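The Irnadau Paving Account

Mererid Gape kept the contract register for the city of Irnadau. The register had 400 lines. Each line held a vendor, a purchase order, an amount and the initials of the officer who had approved it.

In April she ran the quarterly match against the bank file. Bellavance Paving appeared 15 times. Every invoice was for the same amount, set just under the figure that would have sent it to the council for a vote. The approving initials were those of Deputy Director Gethin.

She pulled the work orders. Two of the streets listed had been closed to traffic for a water main during the dates of the paving. She wrote this down in the margin, with the page numbers, and went home at the usual hour.

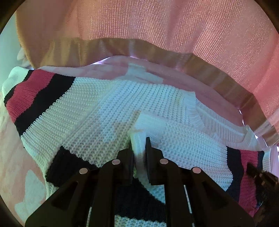
White knit with red and black stripes, on pink bedding.

She did not sleep much. At 2 in the morning she got up and checked the Bellavance mailing address against the city's own payroll list – a query that took less time than boiling water. It matched the address of a second company, Zistora, which leased Gethin his car.

The memo to the inspector general ran to 80 pages with attachments. Mererid left out adjectives. She numbered the exhibits, initialed each sheet and had the clerk stamp the receipt.

Gethin stopped at her desk that afternoon. He asked whether the quarterly match was finished.

"It's filed," she said.

He asked with whom. She turned the receipt around so he could read the stamp. He read it twice, put it back square on the blotter, and asked if she knew what time the building closed.

"Six," she said, and went back to line 212.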